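Robotics in Everyday Spaces: Course Handout 3
Notes on the demonstration visit at Colis, January 28, 2023

Please read these notes before you write your visit report. They follow the order of the demonstration and add some explanations for which there was not enough time on the day. The task we watched was sorting of tableware: chopsticks, thin sticks and a spoon, with a container on the table. The operator works with two hand-held grippers, one in each hand, and the camera on the tool records what the fingers do.
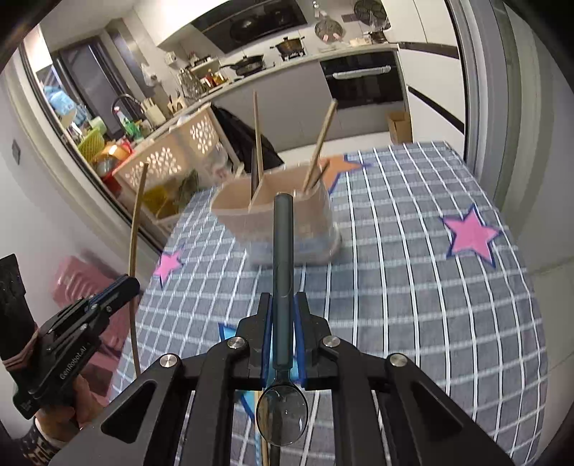
Spoon in the gripper for the first photograph, chopstick for the second. 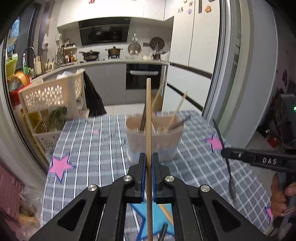
Why does the operator hold the grippers in the hand, when the course is about robots?
The purpose is to collect examples of the movement. A person can show a task quickly and with good judgement, and the recordings are later used for training a robot arm which carries a similar gripper. The arm itself is not necessary at this stage, so the work can be done at a normal kitchen table.

1. Terms used during the visit

Demonstration: one complete performance of the task by the operator, from the start position to the end position. In other lectures the word "episode" is used. For this course both words have the same meaning.

Parallel gripper: a gripper with two fingers whose inner surfaces stay parallel while they open and close. The linkage behind the fingers makes this possible. If the fingers turned like scissors, a round object would be pushed out towards the tips.

Finger pad: the softer layer on the inside of the finger. It increases friction and allows a small error in position.

Policy: the program which decides the next movement from the camera image and the state of the gripper. It is learned from the demonstrations.

2. Why thin objects are difficult

Many students wrote on the feedback sheet that the task looked too easy. I would like to answer this point. A chopstick is light and narrow. When the fingers close a few millimetres beside the right place, they miss it completely or they touch only one edge, and then it rolls. A stick lying flat on cloth has a further problem: the fingers must go down very near to the surface, and the cloth can be pinched together with the stick.

The second difficulty is orientation. It is not enough to hold the stick somewhere. If it is held near one end, its weight turns it between the pads, and the free end does not arrive where the operator expects. For putting a stick into a cup you must control the position of its lower end, which may be far from the fingers. Please compare this with the lever exercise from December.

A spoon has another character. The handle and the bowl have different widths and the centre of mass is nearer to the bowl. During the discussion we were asked where is the best place to hold it. There is no single answer, it depends on what comes after. For placing it upright in a container, one would choose differently than for laying it on a plate.

3. The organisation of the recording

The Bitenance project, to which this demonstration belongs, plans its work in sessions. One session contains 70 demonstrations of the same task. After every 15 demonstrations there is a pause, in which the operator rests the hands and the objects are put in new positions. The total collection for tableware has now 3630 demonstrations.

You should notice that the number alone says little. If the spoon always begins at the same place, the policy can learn the place and not the spoon. Therefore the start positions are changed, and a demonstration with a small correction in the middle is also kept. A demonstration in which an object falls on the floor is marked and stored separately.

Patterned tablecloths were also a subject in the discussion. A plain surface makes the object easier to separate from the background, but homes do not have only plain surfaces. In the Bandara exercise (see section 5) you will work with both kinds.

4. Two hands

With two grippers the operator can hold the container with one and insert with the other, or can pass an object from one side to the other side. For passing, there is a short time when both grippers hold the same object. The receiving gripper must be closed before the giving gripper opens. This sounds simple, but in the recorded data the two moments are very close together, and the clocks of both devices must agree.

Draw the time line of such a passing in your report. Use one line for each gripper and mark open, closing, closed and opening.

5. Work for the next meeting

a) Write one page about the visit. Describe one movement in detail, not the whole demonstration.

b) Choose a kitchen object which is not a chopstick or a spoon. Explain where a parallel gripper should hold it, and what can go wrong.

c) Download the Bandara exercise sheet from the course page and solve problems 1 and 2. Problem 3 is voluntary.

d) Students who could not come to Colis read chapter 3 of the Peltance reader and answer the questions at its end. They do not need to do a).

Reports are handed in on paper or as a file, in English or in your first language. Please write your group number on the first page.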